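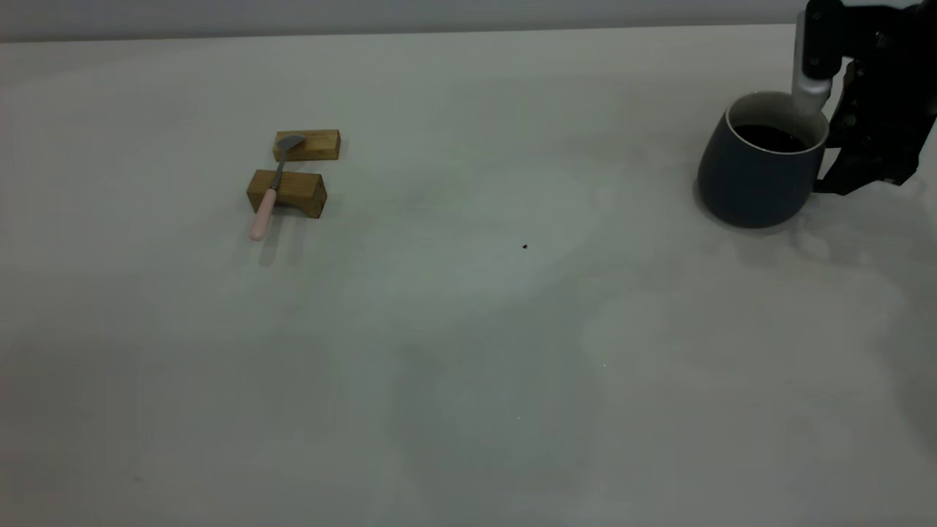
The Night Ferry Clerk

By Zoriana Romaniuk

Engelbert Wallner sold tickets for the Wultano ferry from a window that faced the wrong way. It looked out on the parking lot and not the water, so he knew the boat was in only when people started getting out of their cars.

He had worked the window for 11 years. The company had changed names twice in that time. Now it was Indport, and his jacket said so over the pocket, but the ticket paper was still the old stock with the old name across the top. There were boxes of it in the back room. He thought it would last until he retired.

The woman came up a little after nine. She had one bag and a coat too heavy for August.

"One way," she said.

"It's the same price as a round trip."

"One way, please."

He printed it. She paid with a 50 and he gave her the change, and she counted it and put it away in an envelope that already had writing on the front.

"When does it leave?"

"Nine-forty, if MacPherson is piloting. Ten if it's the other one."

"Who is it tonight?"

"The other one."

She sat on the bench across from the window. There was a coffee machine by the door, but it had been out of order since spring, and after a while Wallner filled the kettle and made two cups of coffee from the jar. He carried one out to her. She looked surprised and then took it with both hands.

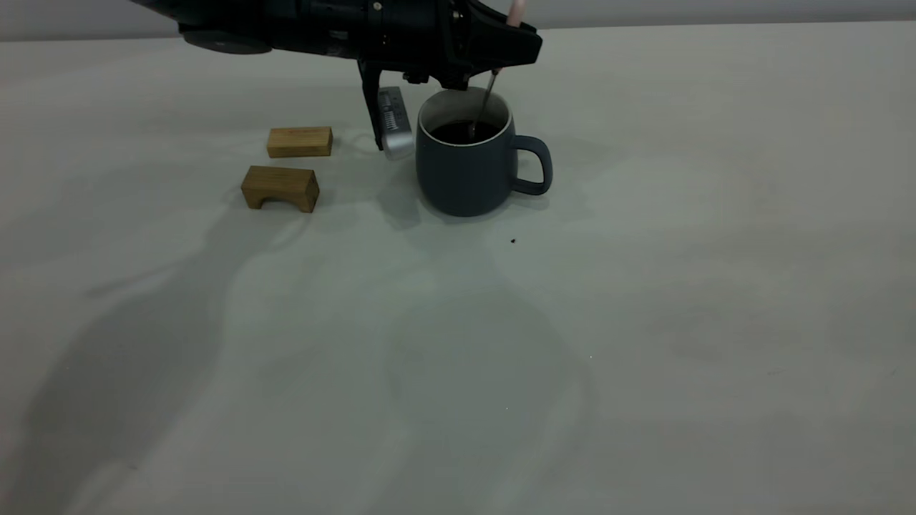
Black coffee, a dark mug, a spoon.

"Do you know a Myroslav Semeniuk?" she asked. "On the other side. He used to fix engines."

"He fixed ours."

"Is he still there?"

Wallner sat down at the far end of the bench. He wasn't supposed to leave the window, but the parking lot had only three cars in it and two of them were never moved.

"He has the house past the cannery," he said. "Number 273. He painted the number on the fence himself, so you can read it from the road. The numbers don't go in order out there."

She took out the envelope and looked at the front of it. "I have it as 237."

"Two thirty-seven is the Prellum office. They dry fish. They would have sent it on, if it was a letter."

"It was several letters."

He didn't know what to say about that. Somebody got out of a car, looked toward the water, and got back in.

"I'm his sister," she said. "Zoia. Zoia Tymoshchuk now. He wouldn't know the last name. That was in the letters too."

"He talks about a sister."

"What does he say?"

Wallner thought about it. Semeniuk had talked about her once, on the car deck, lying on his back under a pump. He had said she could whistle through a blade of grass so loud that the neighbor's dog would come over the wall. He had said she'd had a good reason to be angry and he had waited too long to tell her that.

"He says you could whistle," Wallner said.

She laughed, and then she stopped and drank some of the coffee. It was bad coffee. She drank all of it.

At nine-fifty the boat came in. He heard the ramp go down on the other side of the building. Miroslava Boiko, who took the tickets, opened the side door and called that they were loading early for once, so anybody who was going should come now.

Zoia Tymoshchuk stood up and buttoned the heavy coat to the top. She handed him the mug. She had her ticket out already.

"Is it far to walk, past the cannery?"

"Some 100 steps from the bus shelter. There's no light on that road, but he leaves the one on the porch burning."

"All night?"

"I've never seen it off."

She nodded and picked up the bag. Miroslava tore the ticket and gave her back the short end. Wallner went inside and rinsed both mugs in the little sink, and when he got back to the window there was a man waiting with a bicycle, wanting to know if he had missed it.

"You have two minutes," Wallner said. "Round trip or one way? It's the same price."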